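Soststead Kitchenware - Questions About Mugs, Lidded Tubs and Wood Tops

Last updated Jan 16, 2018

ORDERING

Can I buy one mug, or only a set?
You can buy a single mug. Sets come in 2 or 18. The larger set is meant for offices and cafes and ships in its own carton.

Do you take back a mug if I don't like the color?
Yes, if it has not been used. Write to Oľga Šindelář at the order desk and include your order number. Refunds go back to the card you paid with. Return postage is paid by the buyer unless the mug arrived chipped.

Do you still sell the Jillow mug?
The straight-sided Jillow was discontinued in December. We made 2,009 of them and the last 351 went to the Trametti shop, which may still have stock. Please ask them directly.

MUGS

Why is the inside a different color from the outside?
The dark mug gets two glazes. The inside is a light lime green, and the outside is a green so dark that many people take it for black. Customers asked for a pale interior because they wanted to see how strong the tea was.

Does the rounded shape hold more than a straight mug?
A little more for the same height. It also takes more shelf width, so measure first if your shelves are narrow. Rounded mugs should not be stacked.
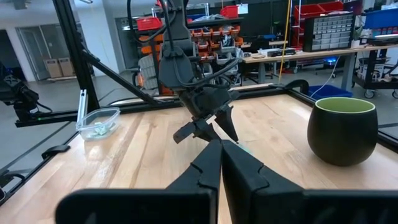
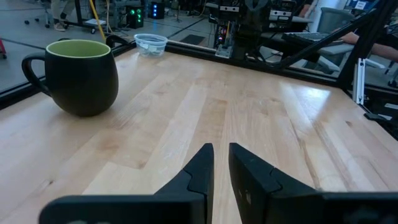 The dark mug with the lime-green inside and a small clear tub, on a light wood top.

TUBS AND LIDS

Can the clear tubs go in the microwave?
The tub can, the lid can't. Take the lid off and cover the food with a plate or a paper towel.

The lid has gone cloudy. Is it worn out?
No. The lids are translucent when new and get a bit duller with washing. Replace a lid when it no longer snaps down on all sides. Lids are sold separately.

Will cut vegetables keep in them?
For a day or two in the refrigerator. Put a folded paper towel under anything damp. The tubs are not meant for soup - the lid holds in a lunch bag kept upright, but it will leak on its side.

WOOD TOPS

Will a mug leave a ring on a light wood top?
A dry mug won't. A wet one left overnight can. The foot of each mug is unglazed and holds some water after washing, so let it dry upside down on a rack before you set it on the wood.

How do I get a ring out?
Sand lightly along the grain with fine paper, wipe off the dust and put on a thin coat of oil. Leave it overnight. Dark rings may need a second pass. Vratislav Slanina in our wood shop can answer questions about older tops if you send him a photo.

Which oil should I use?
Any food-safe mineral oil. We ship our tops with a small bottle of Ondrejka oil. Do not use olive oil, as it goes sticky and starts to smell.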